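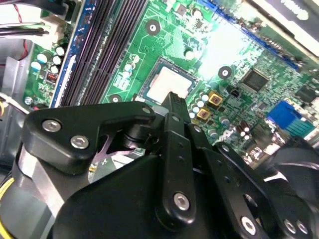
Preparing students for the Fandik open day demonstration

I coordinate technical visits for a community college and will bring a group of 18 to the Fandik open day in March. The program lists a computer assembly demonstration by robot. Our students have built desktop PCs by hand but have no background in automation. What should they review beforehand, and where should they stand?

Beathag Morrison

Escobedo

Our department attended the previous session. I would recommend the following.

1. Review the parts of a motherboard, in particular the CPU socket and the memory slots. The presenters use these terms without defining them.

2. Ask to see the gray practice plate next to the computer case. It holds a CPU chip and has a blue strip much like a memory slot, and students may compare it with a real board.

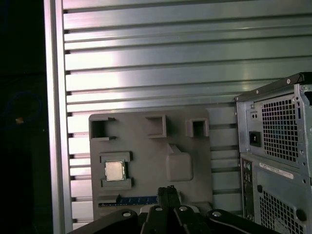 3. Request a place on the left side of the barrier. Visitors on the right had a poor view of the fingertips.

4. Submit written questions in advance. Ours were answered in full; those raised from the floor were not always reached.

Anitz

Parking is limited. I do not recall much about the robot portion, but the talk lasted longer than the program stated.

Pleluvix

I agree with the first reply, except on item 3. Groups larger than 13 are divided, and the staff assign the places. The demonstration is held in Room 310. Please have students leave bags at the front desk.
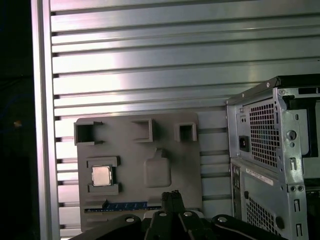
CPU chip seated in the practice plate, with the gripper below the blue strip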